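From: Iason Kalogeropoulos
To: belholm-floor2 list
Date: 2/18/21
Subject: Re: [floor2] water jugs, and where the cooler should go

Định Vũ wrote:

> Hi all,
>
> I was in early and had to step over the water jugs again to get to
> the cooler. I know we order them in bulk to save on the delivery
> charge, but they are on the floor right where people walk when they
> come around the table, and I have kicked one twice this month.
>
> Three questions for whoever looks after this:
>
> 1. Can the jugs go somewhere else?
> 2. Can the cooler go somewhere else?
> 3. Who changes the jug when it is empty? I did it the last two
> times and I don't mind, but I have a bad shoulder and I would
> like not to be the only one.
>
> Also, does anyone know if the cooler has ever been cleaned? The
> water tasted a little flat to me last week. It may just be me.
>
> Định

Định, thanks for writing this up. I took over the supply orders from the Skullano people when they moved upstairs in November, so the water is mine now. I'll go through your points in order, and then I have a couple of things to add about the rest of the room.

On the jugs. The delivery comes from Vương every other week. Their driver brings them up in the elevator and sets them down next to the cooler, which is what the old instructions on the account told him to do. I called them on Tuesday and asked if he could put them in the supply closet by the stairs instead. They said yes, but the closet has to be unlocked when he comes, and he comes any time between eight and noon. I don't want to leave it open all morning with the toner and the spare keyboards in there.

What I would like to do is buy a rack. Anex sells one that holds the jugs on their sides, and it would stand against the wall and take up less floor than the jugs do now. It costs $50. The jugs also come off it at about waist height if you use the upper shelf, so you don't have to lift from the floor. I have enough left in the room budget for it. If there are no objections by the end of next week I'll order it.
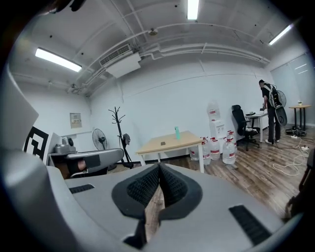 On moving the cooler. It needs an outlet, and it should not share a power strip with anything that has a heater or a compressor in it. The building manager was firm on that when I asked. There are 4 outlets on that side that I would trust, and the desks use most of them. The other place that would work is closer to the door, but then the line for water would be in the doorway, and I think that would be worse than what we have. I would leave the cooler where it is and move the table over a little toward the coat rack. The table is light enough for two people to lift. That opens up the path Định is talking about, and it costs nothing.

If you do move the table, please take your phones and bottles off first and check that the coat rack can still be reached from both sides. When coats are hung on the near side they tend to end up in the fan.

On changing the jug. I don't want to make a schedule for this. The rule I would suggest is that whoever gets the last of the water changes the jug, and if you can't lift one, ask the person nearest to you. A full jug weighs a little over forty pounds. Anyone with a bad back or shoulder is excused for good and does not have to explain it. For people who haven't done it before:

Wash your hands, or use the wipes.
Take the empty jug straight up and off. There is always a little left in it, so keep it upright.
Wipe the neck and the cap of the new one before you peel anything.
Peel the sticker off the cap. Leave the cap on. The cooler has a spike that opens it.
Lift with one hand under the bottom and one on the neck, tip it, and set it down in one motion.
Wait for the bubbles to stop before you draw any water.

If the cap on the new jug is a kind you have to remove, which we got once from the old supplier, don't use it in this cooler. Set it to one side and tell me.

Empties go back with the driver. He only takes the ones that are standing in plain sight, so please don't put them under desks. I found one behind the printer last month that we had been charged a deposit on. Once the rack is here, empties can stand on the floor at the left end of it and full ones go on the rack. I'll put a label on it.

On cleaning. I looked through the folder I was handed and there is no record of a cleaning. That doesn't mean it wasn't done. The manual says every three months, with the cooler unplugged and drained, a rinse with the cleaning powder, and then at least two full rinses with plain water. It takes most of an hour, and then it needs a while to get cold again. I will do it on the first Saturday I am in. I'll leave a note on the cooler while it is draining. If you come in and see the note, please don't plug it back in. The drip tray can be washed in the kitchen sink any time, and it would help if people did that when they notice it.

As for the taste, Định, I noticed it too, a little. It could be that a jug had been standing a long time. They have a date stamped near the neck. New ones have been going in front of the old ones, so the same jugs at the back get left there. When you change the jug, take the one with the oldest date, even if it means reaching past the others. The rack will help with this as well if we load it from one side.

Now the other things.

The fan. It was brought in last summer when the air conditioning was out, and it never went back to storage. Some people still use it in the afternoons, so I'm asking before I do anything. If you want it to stay, write to me. If I hear nothing I'll take it down to the basement in the spring cleanup along with the broken chair. It should not be left running overnight in any case.

The air conditioner. The filter is due. Building maintenance does this for us, and I have put in the request. They will need a ladder under the unit, so when they give us a day I'll ask people to clear what is below it. The maintenance office said the wait is about 10 days right now.

The coat rack. Please take things home. It is meant for what you came in with that morning. Bags left there over the weekend get moved to the closet, and I am the one with the key, so it is a nuisance for both of us.

The notice on the wall. It is going to be replaced, because the phone numbers on it are from before the move. If you know of anything else that ought to be on it, send it to me and I'll add it before I print. I would like the Vương number on there, and the after-hours number for the building. The frame is fine and we will use it again.

The lights. One of the tubes was flickering for a few weeks, and I believe that has been dealt with. If you see it again, tell me which fixture. "The one by the desks" is not enough for maintenance to go on, and they will send someone up who can't find anything wrong and then close the ticket.

One question came to me off the list, and I'll answer it here so I don't have to do it twice. Someone asked if we could drop the jugs and get a filter on the kitchen tap. I did ask for a quote. For the kind that plugs into the existing pipe with chilled water it came to $4000 with installation, and Belholm would have to sign off on the plumbing. That is a lot more than we spend on jugs in a year. I am not against it, but it would have to go into next year's request, and I would want more than two people to say they want it.

So, to keep this moving, please let me know by the end of next week:

Whether you object to the rack.
Whether you want the fan to stay.
Anything for the new notice.
Whether you can help move the table. I need one other person. It will take five minutes, and I can do it any day after four.

Reply to the list for the rack and the fan so that everyone can see it. The rest can come to me directly.

Iason
floor 2 supplies
Belholm building, second floor, desk by the stairs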